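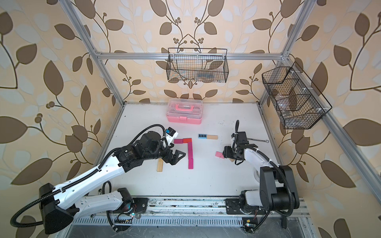 Block table, Friday afternoons

The coloured wooden blocks are out again every Friday from 3 until the hall closes. Zelter has given us a second box, which brings the total to 200 pieces in 17 shapes. Start with a simple corner: one row, then a column running off the end of it. Younger children usually manage this with 2 colours. Please check under the table for strays before you leave, and return all pieces to the Oshima trolley. Spare boxes can be borrowed from the Flustevura desk.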